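Simulation Phase and Equipment Plan: July Progress Report

Hi all, this is the write-up I promised for the July budget call. Quick version: the virtual rooms are working, we're still inside the Leltine grant, and I want to change the order in which we buy things before anybody signs for an arm.

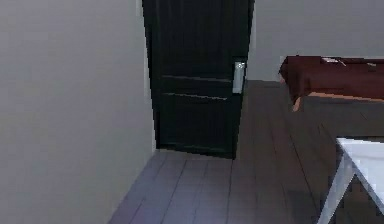

Bláthnaid Sheehan
Equipment Planning Lead, Govivow Project

So, where are we? When you funded us the plan was to buy the mobile base first and work out the rest as we went (my idea, I'll own that). Then we priced it. The base eats such a big slice of the money that a wrong choice would sink the second year, so we've been putting candidate robots through simulated homes instead and letting those runs tell us what to shop for. We have 99 room layouts set up now, bedrooms and kitchens mostly, and 1047 completed runs in the log. Anselmo Huamán has the spreadsheet if you'd like to poke at it, and he'd love the company!

The biggest lesson so far is about width. Two of the three bases on our list need more turning space than a lot of these rooms will give them, and the narrow one from Erkia costs less anyway. I'd been leaning toward the wide one for the battery. I'm over it.

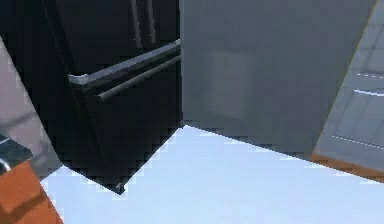 Reach is the next headache. Fridge drawers and low cabinets want an arm that gets close to the floor, while the shelves want height, and the arms that manage both come with a price tag that made me close the laptop for the day. A lifting column under a cheaper arm does the same job in our runs. It's slower, sure, but speed was never in the grant goals, and it keeps us under the line for hardware. I'd like to move the money we'd set aside for the long arm into the column and a second set of fingers.

We also talked for ages about how much to trust any of this before spending real cash. Odd-shaped things are where I worry most, anything round that can roll off or soft enough to squash, because contact is the part the simulator fudges.
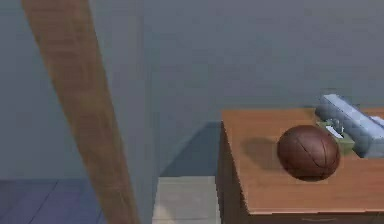

Jarlath Ó Gríofa wrote back on the draft that he'd hold off on the fingers completely until we've rented a pair for a month and tried them on real household stuff, and that he would sooner see the computing bill paid up first. Fair point on both. I checked, and a rental through McGrath comes to $900 for the month with shipping included, so I've added it to the plan and pushed the purchase back behind it. The computing bill is covered through the fall.

Still open: insurance for the base (waiting on a quote), where we charge the thing overnight, and whether we need 7 spare batteries or whether that number was left over from the old proposal. I suspect the old proposal. Pádraig Keogh is digging through the files.

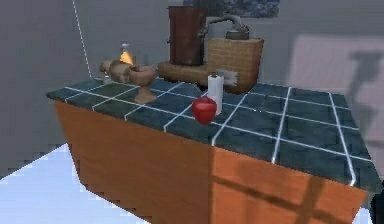 Kitchen layout from the simulated home set, with the tiled counter.

What I need from you is a yes or no on swapping the long arm for the column, and a yes on the rental. Everything else can wait for the next report. Call me if it's easier, I'm usually at my desk by 8 a.m.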